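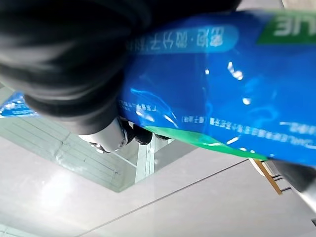 Chapter 6: The Vanity, the Packages, and the Floor Around Them

Tuesday, August 16, 2022
By the Durden Rooms Course
Print this chapter | E-mail this chapter

We use cookies to remember which chapter you were reading. Accept | Settings

If you've come straight from Chapter 5 your arms are probably still tired from making beds, so let's do something smaller. Smaller in size, I mean! The square footage of a bathroom counter is nothing next to a king bed, but more complaints came to my desk over that little strip of stone than over any mattress I ever dressed.

I learned this part of the work at the Ferholm, a hotel with 95 rooms and a supply closet you had to enter sideways. My first week there I was handed a cart, a folded list and a time: 20 minutes for a stayover room, up to 35 for a checkout. I blew through both times every single day. My beds were fine. I was losing my minutes in the bathroom, going back and forth to the cart for things I could have brought in on the first trip, then moving those same things from one end of the counter to the other so I could wipe underneath them (and then moving them back, of course, over the part I'd just wiped).

So this chapter is mostly about order. We'll start with the packages, then the counter and basin, then the floors, both the hard one and the carpeted one. By the end you should be able to look at a vanity and know where you're going to put your first hand and your last one. The practice sheets are at the back of the chapter, and yes, I do want you to do them with a real counter and not at your desk.

6.1 Packages first

Most of what you restock comes wrapped in plastic film. Film is slippery and it creases, and it will slide off a stack the minute you turn your back. When I moved from the Ferholm to the Khunthong, which was a much smaller place with long-stay guests, I met a new problem too: guests had their own packages. They'd shop at home, or at the import grocery down the street, and I'd be holding something bright and crinkly with printing I couldn't read.

Please don't guess. I once put a guest's face wash in with the laundry supplies, all on the strength of a nice picture of bubbles. If you can't read the label, ask a coworker or look it up on your phone, and until you know, the package stays in the same area of the room where you found it. Blue doesn't mean laundry and green doesn't mean soap, whatever the shelf at your own supermarket has taught you.

A few habits that will carry you a long way:

Pick a soft package up from its body, with your whole hand. Grabbing a corner is how seals get started, and a started seal is how you end up with product all over the inside of a drawer.

Turn it so the main printing faces the guest and reads right side up. It takes a second and it makes the whole counter look looked after.

If it's already open, fold the film over and stand it with the fold on top. Don't tape a guest's things. I know it's tempting.

Check the bottom before you set it down on stone. A sticky ring under a package will be there long after the package has gone.

6.2 The counter and the basin

Now we've got our supplies in hand and we can go to the vanity. Stand in front of it for a moment before you touch anything. I mean it, just stand there! You're looking for what belongs to the guest, what belongs to the house, and what's trash, and it's so much easier to sort those with your eyes than with a wet cloth in your fist.

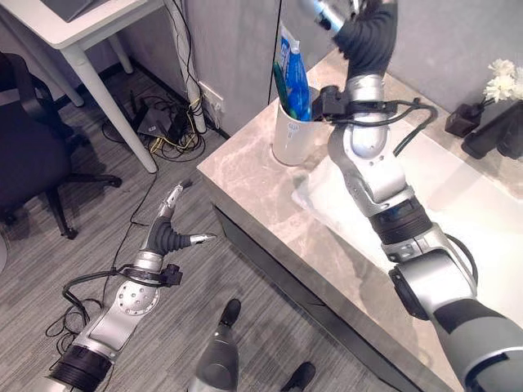

Once you've sorted with your eyes, move the guest's things to one side, all together, and keep them in the same order they were in. Somebody lined up those bottles the way they like them. Then work dry before you work wet. Hair and powder lift right off with a dry cloth, and if you spray first you get a gray paste that you'll be chasing into the corners for the rest of your shift.

Stone counters with a lot of veining are sneaky. The pattern hides water spots and toothpaste beautifully from straight above, so bend your knees and look across the surface toward the light. Do the same along the front edge, where drips run down and dry. Then go on down to the cabinet face underneath. Dark fronts show every drip, and guests see them from the doorway long before they see the top.

The basin comes after the counter. Wipe the rim, then the bowl, then the drain, and finish with a dry cloth so the gloss comes up. We used a Dulico spray at the Khunthong and I liked the smell of it very much, but check what your own house allows on stone. Anything acidic, vinegar included, can dull marble, and you can't polish that back with elbow grease on a busy Saturday.

6.3 Hard floor, soft floor

Plenty of rooms change floors somewhere between the bathroom and the bed. You might have wood-look flooring by the vanity and carpet a few steps on, and each one wants its own tools. Sweep or vacuum the hard floor before you mop, always going with the grain of the pattern so you can keep track of where you've been. Mop your way out. Then change your shoes or wipe your soles before you step on carpet, or you'll print a damp path across it.

Carpet with a busy streak in it is a favorite with hotel owners, and I get why. It forgives a lot. It also hides a dropped earring, a contact lens case, a pill. I walk it once slowly, looking toward the window, before I bring the vacuum anywhere near.

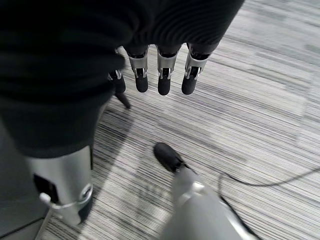 One reader of the first edition wrote to tell me I had this backward, and that on streaked carpet you should always look with the window behind you, so the glare doesn't wash out the very patch you're checking. She'd found a wedding ring that way, she said, after two of her coworkers had walked right over it facing the glass.

I tried it her way for the whole of October. On bright days I think she's right, and I've added a line to Practice Sheet 6C so you can test both directions yourself. On cloudy days I still walk toward the window. Try a lamp set on the floor, too, if your room has one with a long enough cord, and write down which direction you found the button from before you go on to 6.4.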